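24 November 2021

Bin work today, second half of the object set. Picked up where the last page stops.

Emptied the gray bin first thing and wiped the floor with a damp cloth, then a dry one. Most of the loose dust came off. The smudges and dark specks are in the surface by now and I am not going to spend more time on them. If we want a clean floor we should order a new liner from Grulness. The last one came in March and had the same finish.

Went through the Vallum crate and sorted by what each thing is like to pick up: hard and smooth, hard with an odd shape, soft, flat. The written list and the crate still don't agree. The list has a sponge that I can't find. Checked the Prandance box as well, no sponge there either. Left the line open on the sheet.

Weights, done on the small scale after zeroing it. The filled test jar reads 661 g, should be 600 g plus the lid, so either the lid is heavier than we wrote down or somebody topped up the sand. Weighed it 2 times, same number. Put a strip of tape over the lid and wrote the new weight on it. Please use that one.

For the mixed layout I wanted things that don't resemble each other and that lie still on their own. Bottle on its side, brush set diagonally, flat things down near the lower wall. The ribbed ball goes in last, otherwise it gets knocked while I reach over it.

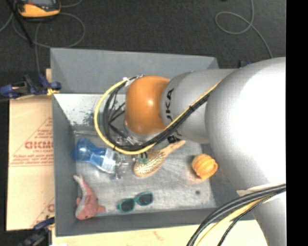 Mixed layout, set 12. Blue bottle, hairbrush, orange ball, plush toy, sunglasses.

Notes on the objects:

Sunglasses - hardest of the lot to describe on the sheet. I put them under "flat" for now, but with the temples open they belong with the odd shapes. Need to settle which before the next set. Dark lenses show fingerprints, so wipe before use.

Hairbrush - pulled a few threads of lint out of the bristles. Goes back in its own bag, otherwise it collects more from the plush.

Plush - pink and gray, listed as "fish" on one sheet and "dolphin" on another. Same toy. I changed both to "sea animal, plush" so the search works.

Bottle - the old label glue is gone after soaking overnight. Keep it empty.

Ball - fine as it is. Wan bag, top shelf.

Still to do:
New liner, ask for a price.
Sponge, find it or strike it from the list.
Weigh the jar lid separately.
Print fresh sheets with the corrected names and throw out the old ones in the drawer.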